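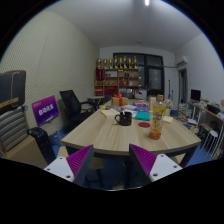 Our planner, Stitier, picks a grasp from one fisheye view, and I don't trust its confidence score. Farah Pasaribu trained the scorer on 2,252 labelled views and it reports high confidence on nearly everything. On a table with a black mug and a clear bottle with an orange-yellow cap, I would want it to hesitate over the bottle. A clear body with a bright label is where a depth guess can go wrong, and the score has no term for that.

## What we changed

Herman Kusuma split the score in two, one part for detection and one for depth. We reran 1,316 stored views. In 27 of them the chosen grasp changed. Herman calls this progress. I'd call it a different answer, as we have no ground truth for those views.

## Still open

- Regula Schwaiger wants the old score kept as a baseline. Agreed.
- The label set has too few clear objects to say anything about them.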